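Visita técnica ao laboratório de teleoperação da Vastetti

Tempo de leitura: 2 min

No dia 23 de março de 2026, uma delegação do Instituto Castamia foi recebida nas instalações da Vastetti, no âmbito do programa de cooperação em automação assistida. A visita teve por objetivo conhecer os métodos com que a empresa ensina tarefas de manipulação a braços robóticos.

A sessão iniciou-se na sala de demonstração direta. O operador segura o braço pelo punho, conduz o movimento até ao objeto e grava a trajetória. O procedimento é lento e exige alguma força, mas dispensa programação. A delegação pôde experimentá-lo — com resultados desiguais — numa tarefa de encaixe de peças.

Seguiu-se a sala de comando remoto, onde os operadores trabalham com o sistema Omen, composto por um manípulo de seis eixos e um monitor. Parte das demonstrações decorre em ambiente simulado, o que permite repor a bancada entre tentativas sem intervenção manual. Segundo os responsáveis, o arquivo reúne 1.729 demonstrações, das quais 323 foram gravadas desde dezembro.

O exercício apresentado consistia em levar a garra até um copo branco colocado na extremidade de uma bancada de pedra, junto de outro mais baixo e de uma taça preta.

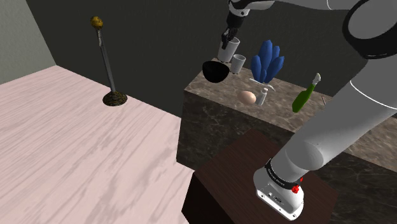
A aproximação vertical é a mais pedida aos operadores novos, que cumprem 73 repetições antes de passarem a objetos inclinados ou de gargalo estreito. As gravações com hesitações prolongadas são assinaladas e revistas por um segundo operador.

A delegação questionou a ausência de retorno de força no manípulo. A Vastetti informou que está em avaliação um módulo da Dimitriou — ainda sem data de instalação. O relatório completo ficará disponível na biblioteca do Instituto.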